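Movie fan recreations of the Iltar rooftop dance – where do I start?
Asked in Film & TV, 24/01/2023

My sister and I are obsessed with the rooftop dance in Vindora and want to recreate it for our parents' anniversary! We've watched it 23 times (yes, I kept a tally). Is the long version anywhere, or only the cut that's in the movie? And how hard are the steps for two people with zero training?

moviemaniac_jo
Oh, you are going to have so much fun! The long version is on the second disc of the anniversary edition and runs 28 seconds longer, with a whole extra spin section. Learn the arms first, then the feet, and leave the spin for last – it took me 2 weekends. Clear some floor at home and play it at half speed.

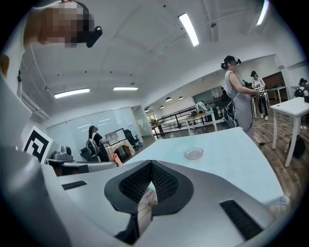
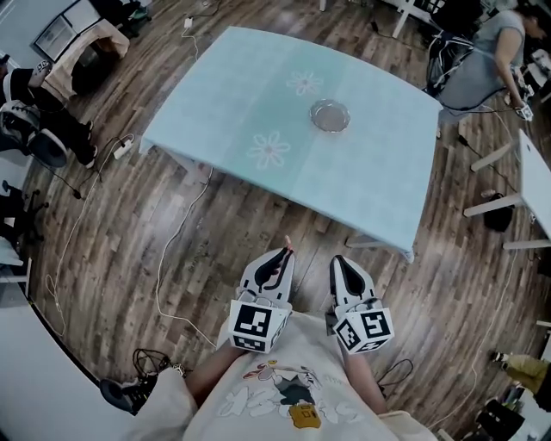 Also, don't skip the bit where the leads trade scarves. Everybody waits for that! Use something light and practice the handoff on its own until you stop dropping it. My cousins and I did ours at a wedding and the whole room sang along.

popcorn4dinner
its on streaming too i think, try searching the song title

reelhappy
Seconding the half speed tip! The Correa remake has a simpler version of the same dance, so if the spin gets you down, borrow that ending. Please come back and tell us how it went!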